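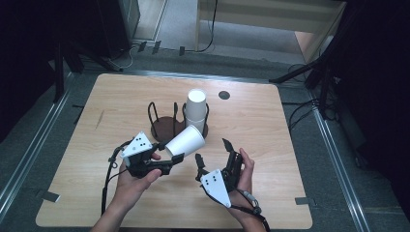 Page last updated: 1/9/26

Tutau to Begin Paper Cup Collection for Nerasdale Workplaces

NERASDALE — Tutau, the office supply and waste hauling company, will start a separate collection for used paper cups at workplaces in Nerasdale. The service is open to offices, clinics, schools and shops that already have a Tutau trash or recycling account. Customers who get their hauling from another company can sign up for cups only.

Most paper cups have a thin plastic lining that keeps drinks from soaking through. Mills that take regular office paper usually can't separate that lining, so the cups are pulled out at the sorting plant and sent to the landfill. The Shenoy mill in Skulthorpe put in a pulping line last August that can handle lined cups. Tutau has signed an agreement to supply that line with cups from its Nerasdale routes.

The company tested the service at a small group of customer sites before deciding to offer it more widely. Over the trial, those sites sent in 2,710 pounds of cups. Loads that contained food or a lot of liquid were turned away at the mill, and the instructions given to customers have been rewritten as a result.

"Our customers have been asking for this for a long time, and until the Skulthorpe line opened we had no place to take the cups," a Tutau spokesperson said. "The trial showed us that people will use a separate bin if it is next to the coffee machine. When it was down the hall, they mostly didn't."
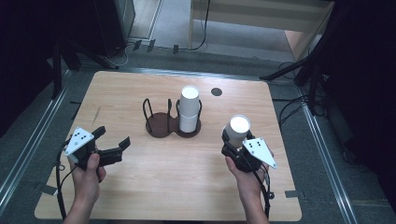 Each site will get a collection tube and a roll of liners. One tube holds 200 cups when they are stacked, and far fewer when they are dropped in loose, so customers are asked to stack them. Drivers will pick up full liners on the regular recycling day. Sites that fill more than one tube between pickups can ask for extras at no charge.

The service costs $3 per pickup for existing customers. Large sites, meaning those that go through more than 2,000 cups a month, will be billed by weight instead and should call for a quote. There is no contract, and a site can stop at any time by returning the tube.

Tutau will also continue to sell cups, lids and cup holders through its supply catalog. Customers don't have to buy their cups from Tutau to use the collection.

What goes in the tube

Paper hot cups and paper cold cups are accepted, with or without printing. Pour out any liquid first. Cups don't need to be rinsed.

Lids, straws, stirrers, tea bags and foam cups are not accepted. Cardboard sleeves should go in with regular cardboard — the mill can pulp them, but they jam the tube.

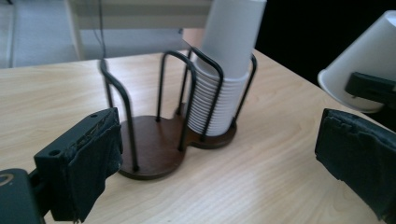 How to sign up

Existing customers can add cup collection from their online account page or by writing a note on their next invoice. New customers should call the Nerasdale office during business hours. Tubes will be delivered in the order that requests come in.

About Tutau

Tutau provides breakroom supplies, trash pickup and recycling to businesses and public buildings in and near Nerasdale.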